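Cloths by colour, and why I'm a convert

I have been meaning to write this one up since October, when I finally lost patience with the drawer under our sink. You know the sort of drawer – you pull out a cloth to wipe the worktop and then wonder if it was the one used on the bathroom floor. Horrible! So I threw out the lot and started again with plain cloths in a few bright colours, and a container for each.

Pink is for the bathroom and lives in a clear plastic bin, so I can tell from the doorway if we're running low. Yellow is for dusting and goes in a round black wire basket, which I love (air gets through it, and it looks good even when the cloth is just stuffed in any old how). Teal is for windows and gets folded on an orange tray with a handle cut into one end, easy to carry from room to room. Light blue is for the kitchen, and those are the ones forever out on the table, along with whatever bottles have rolled over.

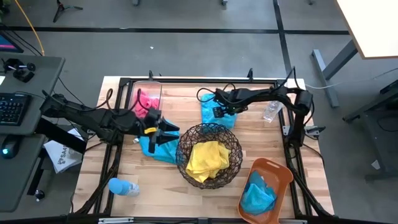
Washing them

I do them all together at 37 minutes on the quick cycle, no softener, because softener makes them smear. The pinks had a wash on their own the first 4 times and I'm glad I did it – the water was the colour of blackcurrant squash.

Folding or scrunching?

My friend Sebastião Cordeiro folds every single cloth into thirds and thinks I'm a savage. I've come round to folding the teal ones, as a flat cloth is so much nicer on glass, but the rest get scrunched and I don't feel bad about it at all.

Next on my list is the cupboard with the bin bags and the old sponges. If you've got a good way of storing bin bags that doesn't involve the roll falling on your foot, please leave me a comment!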